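Unit 4: Woven Structure, Yarn-Dyed Patterns and Fabric Behavior

Reading before class: the chapter on plain weave and its derivatives in the course pack. Bring a pick glass and a ruler marked in millimeters.

4.1 Terms

Warp: the yarns running the length of the cloth, held under tension on the loom. A single warp yarn is an end.

Weft: the yarns inserted across the warp. A single weft yarn is a pick.

Sett: the spacing of ends and picks, given per inch or per 10 cm. State which unit is used. A sheet that says "sett 200" with no unit is not acceptable in lab reports.

Selvage: the self-finished edge parallel to the warp. A cut edge has no selvage and will lose yarns unless it is hemmed, overlocked or bonded.

Plain weave is one over, one under, alternating on each pick. It has the highest number of interlacings per unit area of any simple weave, so for the same yarn and the same sett it is the firmest. Twill and satin have longer floats and fewer interlacings. They drape more softly and can be packed to a higher sett.

4.2 Yarn-dyed and printed checks

A check can be made by weaving dyed yarns in a set order or by printing a pattern on finished cloth. The two are easy to confuse at arm's length. Tests, in order of reliability:

Unravel one end and one pick. In a yarn-dyed check, each yarn keeps one color along its length. In a printed check, the color changes along a single yarn.

Compare face and back. Yarn-dyed plain weave looks the same on both sides. Most prints are weaker on the back.

Check alignment. Yarn-dyed lines follow the grain exactly. Printed lines often drift from the grain by a few degrees.

The third test is weak evidence on its own. Finishing can skew a woven cloth, and a carefully printed one may sit straight on grain.
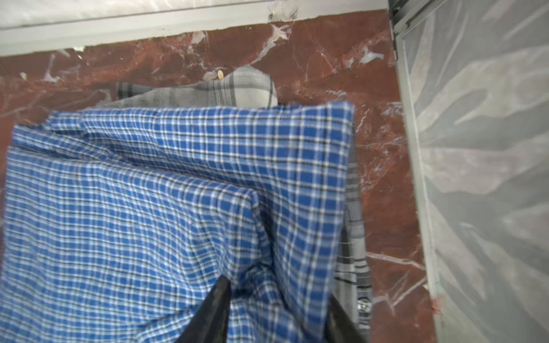
Color order is written as a repeat, first for the warp and then for the weft. In a balanced check the two orders are identical and the sett is equal in both directions, so the blocks come out square. If the weft sett is lower than the warp sett, the blocks lengthen in the warp direction even though the order is unchanged. A plaid in blue and white, with blue squares divided by thin white lines and still finer dark threads, has to be written with every color listed, including the finest. Students tend to leave out the fine lines, and the repeat then comes out short. The same cloth is useful for reading distortion: where it is gathered tightly, the lines curve and converge, and this shows the direction of pull without any instrument. Plain white cloth under the same load gives much less to read.

Sample repeat, used in Exercise 4A: 24 blue, 2 white, 1 navy, 2 white. Total 29 ends. The repeat is written once and is assumed to continue to the selvage unless a border is specified.

4.3 Shear, bending and drape

Woven cloth resists stretch along warp and weft and offers little resistance at 45 degrees to either. Extension on the bias comes from yarns rotating at the crossing points, with very little change in yarn length. The rotation has a limit. When adjacent yarns come into contact they lock, and any further shear forces the cloth out of plane as a wrinkle. This limit is the locking angle. An open weave has a higher locking angle than a dense one made from the same yarn.

Bending stiffness is measured by the cantilever method. A strip is pushed over a horizontal edge until its tip reaches a fixed incline, and the overhang is recorded. Half the overhang is taken as the bending length. Cut three strips in the warp direction and three in the weft direction. Do not average warp and weft results together.

Drape is a separate measurement. A circular specimen is supported on a smaller disk and the projected area of the hanging cloth is compared with the flat area. A low coefficient means a limp cloth. Two fabrics with equal bending length can give different drape coefficients if their shear stiffness differs.

4.4 Specimen preparation

Condition all specimens in the lab atmosphere overnight. Lay them flat and unfolded. A crease left in a strip will raise or lower the overhang depending on which face is up, and the result must be discarded.

Mark the warp direction on every piece before cutting. Once a piece is cut from the center of the cloth, there is no selvage to refer to, and in a balanced check the pattern gives no help.

Cut along a yarn. Pull one pick to open a visible line, then follow it with the shears. Do not take specimens from within a tenth of the fabric width of the selvage, where tension during weaving differs from the body of the cloth.

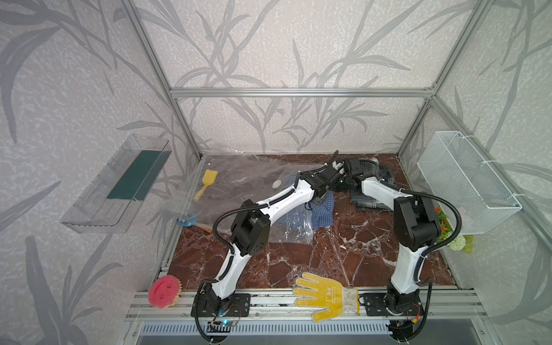

Record the mass of each specimen before any mechanical test. Handling loosens yarns at the cut edges, and a mass taken afterward will be low. Area density is mass divided by area, in grams per square meter. For a specimen 200 mm by 200 mm, multiply the mass in grams by 25.

4.5 Course fabrics

Dandby: plain weave cotton, yarn-dyed check, balanced sett. Used in Exercises 4A and 4B.

Herkano: 2/2 twill cotton, piece-dyed, 375 g/m2. Exercise 4B only.

Nomer: plain weave cotton, printed check. Exercise 4A only. The roll label gives a width but no sett, so measure it.

4.6 Exercises

4A. Identify which of two unlabeled swatches is yarn-dyed. Write the full color order of that swatch for warp and weft. Measure its sett at three places and report each value as well as the mean.

4B. Determine bending length for Dandby and Herkano in both directions. Explain the difference using interlacings, yarn size and area density. An answer that mentions only weight will receive half credit.

4C. A warp contains 464 ends and uses the repeat in 4.2. State how many full repeats it holds and whether the two selvages match in color. Propose a change to the starting point of the repeat that makes the cloth symmetrical about its center, adding one end if necessary.

Reports go in the D'Souza room tray by noon on Saturday. Attach unraveled yarns to the sheet with clear tape, one end and one pick per swatch, labeled.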